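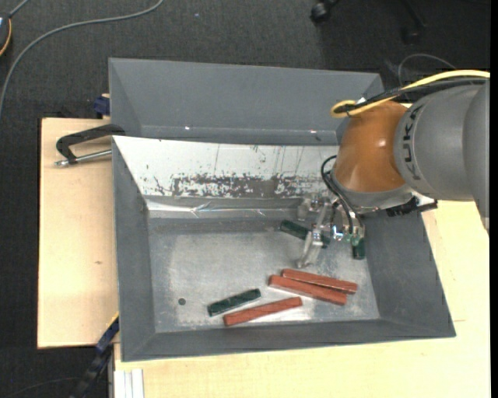
Sumathi Kurup keeps the planner's log open on one screen and the code on the other, and for the first part of our conversation she kept glancing at the log. She leads the software side of Tutine, a bin picking project at Stellden, and she has spent most of the past two years on one part of it: the code that decides how an arm gets into a metal bin, closes on a block and gets out again without touching the walls.

"People ask about the gripping," she said. "The gripping is a small part of the code. Most of what we wrote is about the walls."

The bins in question are grey, with sides that slope outwards. In the early versions of Tutine the planner treated each bin as a plain box with upright sides, drawn to the size of the floor. That worked while the blocks lay near the middle. When a block lay close to a wall, the planner would send the hoses and fittings straight through the part of the slope it didn't know about.

"The arm would stop on a force limit, somebody would go over and reset it, and we would lose the rest of the run," Kurup said. "We had a whole afternoon like that. I went home and drew the bin properly."

The drawing became a short file that holds the floor, the four slopes and the rim as separate pieces. The planner checks the arm against each piece, and each one has its own margin. The margin at the rim is larger than the one at the floor. Asked why, Kurup said the rim is where the wider parts of the tool pass, and the hoses don't keep still.

The hoses come up often when you talk to this team. Dindo Sebastian, who looks after motion planning, spent a good part of last September trying to model them as a chain of short links. He gave it up.

"It was accurate for about a day," he said. "Then someone refitted a hose and it bowed out a bit more than before, and my chain was wrong. Now there's a fat capsule round the whole bundle. It's crude. It costs us some grasps near the wall that would probably have been fine. I can live with that."

How many grasps it costs is something they do know. In a set of 564 recorded attempts, the capsule ruled out 80 that the chain model would have allowed. Sebastian has looked at those in the simulator and thinks at least half would have scraped. He hasn't tried them on the arm and doesn't intend to.

**Seeing metal**

The perception code belongs to Aisling Keogh. She joined from a company that sorted parcels, where the things to be picked were mostly matt cardboard on a dark belt, and she said she had not thought much about reflections before Tutine.

"A dull block on a dull floor is fine," she said. "But the floor isn't dull everywhere. It's scuffed, it's cloudy in places, and then there's a bend at the back where the light runs along it in a strip. The first network we trained was very fond of that strip. It kept telling us there was a long thin bar lying there."

Her first answer was to collect more pictures of bins with nothing in them, so that the network would learn what the metal looked like by itself. It helped a little. What helped more was a check that comes after the network. Every bar or block it reports is compared with the bin model, the same file that Kurup drew, and if the thing reported lies on a fold or part of the way up a wall, it has to pass a stricter test on length and colour before the planner is told about it.

Keogh was careful to say that this can go wrong in the other direction. A real bar resting with one end on a slope will sometimes be thrown out. The software then picks everything else, looks again and usually accepts it on the second look, when there is less around it. If it doesn't, the bin is reported as unfinished and a person decides.

Colour does more work than she had expected. The green blocks and the reddish bars differ in length, but a bar that is half hidden by another can look as short as a block. The segmentation step now settles the colour first and the length afterwards. Before that change, two bars that touched near their ends were often joined into one object with a bend in it.

"There was a class of error we called the boomerang," she said. "Sharada had a folder of them."

Sharada D'Souza, who writes the team's tooling, still has the folder. It is part of a replay program called Erkent, which stores what the camera saw, what the network reported, what the planner chose and what the arm was told to do, all against one clock. Anyone on the team can open a failed pick, change a setting and see what the software would have done instead.

"It doesn't tell you what the block would have done," D'Souza said. "It only replays our side. New people forget that. They change a margin, the replay goes green, and they think the pick has been fixed."

She built the first version in the evenings to settle an argument with Sebastian about whether a late pose or a bad pose was to blame for a run of missed grasps. The pose was late, by up to 90 milliseconds on a busy machine. Both of them had been partly right, she said, and neither would say so at the time. The time stamp is now taken when the picture is exposed, where before it was taken when the network finished with it.

**Choosing which one**

With six or so objects lying at angles to each other, the order matters. I asked Sebastian how the software picks the first.

He listed what goes into the score: how much of the object can be seen, whether the finger can reach down beside it to the floor, how far the wrist has to turn, and what else would be disturbed. The last of these is given the least weight, and he has gone back and forth on it. Two bars lying nearly parallel, one touching the other, will shift whichever is taken first. He used to make the planner avoid such pairs until the end. Now it takes the upper one when it is clear and looks at the bin again afterwards.

"Looking again is cheap," he said. "It's 164 milliseconds. I spent weeks on code to avoid looking again."

The planner itself is ordinary. It samples paths, throws away those that collide, shortens the best of what is left and hands it to the arm's controller. Near the floor it switches to a slow straight descent, and force readings take over from the plan. Kurup wrote that switch and is not pleased with it. The height at which it happens is a fixed number in a settings file, and it is tuned for these blocks. Anything thicker would need a new number.

I asked whether a customer could be trusted to change it. She thought for a while and said she would prefer that they didn't have to. The next release should work the height out from the object's size, and Senthil Thampi, who handles testing, has been running the two methods side by side in Erkent. He wouldn't give me figures. The new method is better on the bars, he said, and he isn't satisfied with it on the green blocks when they lie close to a wall.

"Close to a wall is where everything is worse," Thampi said. "So that's where I test."

His other job this summer is to cut down the number of settings. There were far too many, several of them left from the days of the plain box, and one turned out to be read by no part of the program. D'Souza found it when she was writing the export for Erkent. It had been changed four times, each time with a note in the history saying that the change had improved things.

Kurup asked me to leave in that she made two of those four changes.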